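The Breakfast Set

Lucía Calvo had the gripper that morning, and Kirsty Bickerstaff had the list. 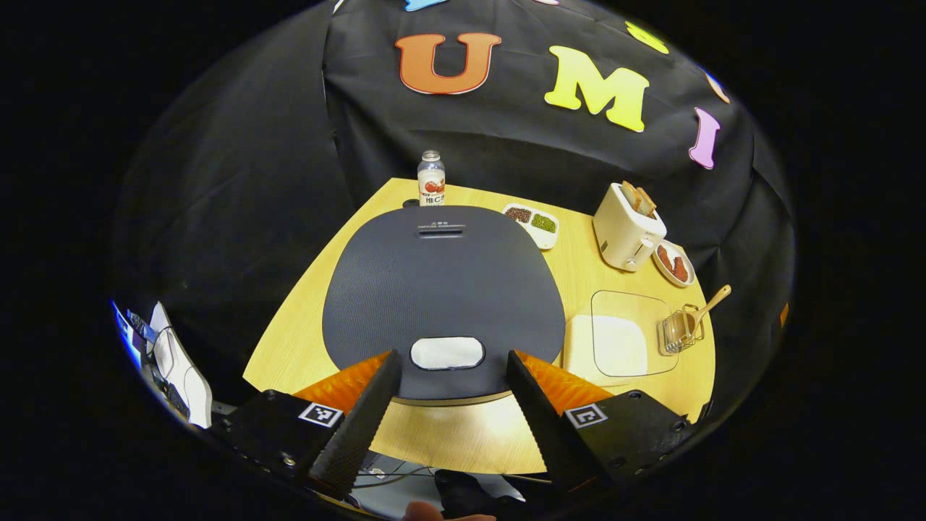 "Toast to plate," Kirsty read. "Episode 16."

Lucía closed the fingers on a slice, lifted it and put it down on the white plate. She held still until Kirsty nodded, then put everything back for the next one. They needed 100 by Friday for the model at Entwistle, and the model did not learn much from people who hurried.

"You went straight in again," Kirsty said. "Come from the left this time."

"Nobody takes toast from the left."

"My father did. He lost the use of his right hand in March."

Lucía moved her feet and tried it from the left. The slice tipped and fell on the table.

"Do I delete that?"

"Keep it. Pick it up and finish. They want to see how you get out of trouble."

She picked it up. It took two tries. Kirsty wrote the number down and put a small mark beside it.

"Seventeen," she said. "Left again, please."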